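Skinov Cream Handle Spoons, after a summer of coffee

9/7/25

I did not need more spoons. I have a whole drawer of them, mostly inherited, mostly bent, and at least one of them came home from a cafeteria in somebody's coat pocket (not mine, and I'm not naming him). But back in June I was poking around on the Dotasano site for a new dish rack, saw these at $9 a spoon, and the dish rack went right out of my head. The listing had 283 reviews and most of them were one line long. "Cute." "Nice spoon." "Gift for sister, she liked." So I figured I'd write the longer one I was looking for!

I bought four to start with. They came from Dotasano in a plain cardboard sleeve with a folded sheet of care instructions, and the sheet said hand wash only, in very small type at the very bottom. I wish that had been on the product page. More on that in a minute.
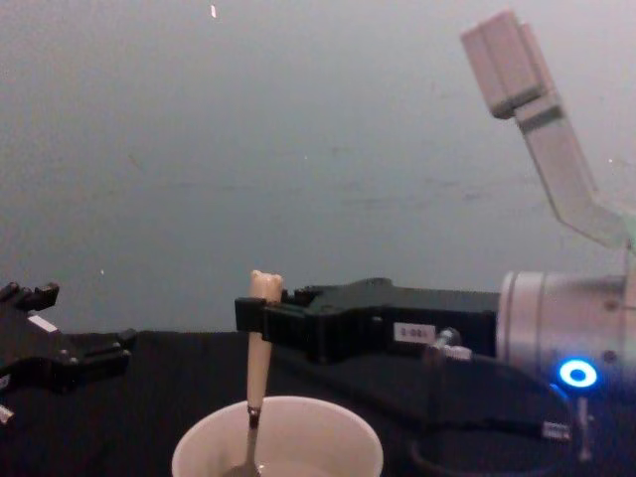

Weight was the first thing I wanted to know about, and none of those reviews mentioned it. They're light. Lighter than I expected from the photos on the listing, and I was a little let down the first morning. I'd had a chunky handle in my head and expected the heft to go with it. I got over it by the end of the week. The handle is cream colored and smooth, with a slightly knobby rounded top, and then there's a short dark metal collar and the thin silver neck takes over from there. It looks great with a plain white cup, I have to say, especially against black cloth. My friend Xinyi Xie thinks the collar makes it look like a paintbrush and now I can't unsee it, but I like paintbrushes, so fine.

That knobby end is my favorite part. It gives you something to grab when you're half asleep, and if you stir the way I do (badly, with a lot of clinking) the thin neck keeps out of your way. I mostly drink instant with condensed milk, which sinks to the bottom and sulks there, and these get right down to it. Oatmeal is okay. Ice cream straight from the freezer, no. I leaned on one trying to dig into a pint of pistachio and felt the neck start to give, so I stopped and went to get one of the ugly old spoons. If you're a frozen dessert household, buy something thicker.

Now the washing. I put two in the dishwasher before I read the sheet, of course I did. They went through 7 times before I noticed the warning. One is perfectly fine. The other has a tiny wobble where the handle meets the collar, only when you twist it on purpose, but I know it's there and it bugs me. The two I've washed by hand are as tight as the day they came. I wrote to Skinov about the wobbly one and got a polite reply from a Kaiwen Gu, who asked for a photo and mailed me a replacement without making me send the old one back. Shipping took 9 days. No complaints there.

People always ask about staining with light handles, so — mine have been in turmeric, black tea and a truly regrettable amount of beet soup. The tea did nothing. The turmeric left a faint yellow shadow that came off with baking soda. Beets, same.

I was also nervous about metal marks. I'm the kind of person who ends up with little gray streaks on anything pale, and once you've seen them you see them everywhere, short smudgy ones that all seem to go the same way.
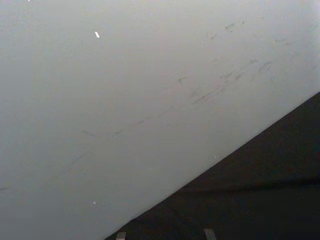

My old Prinen set was terrible for that. It left pencil lines in the bottom of every light bowl I own, and I spent a good part of last winter rubbing at them with paste cleaner. The Skinov spoons haven't done it to the bowls so far. They did leave one thin line in my Ding soup mug, the one with the matte glaze, but that mug picks up marks from everything, so I'm not taking a star off for it.

Would I buy them again? I did, two more, and one of those went to Xinyi, paintbrush jokes and all. Four stars. I'd go to five if they fixed the collar and put "hand wash" somewhere a person might see it. If you're ordering, the cream is item 3108, and check that number before you pay, the page likes to switch colors on you when you change the quantity.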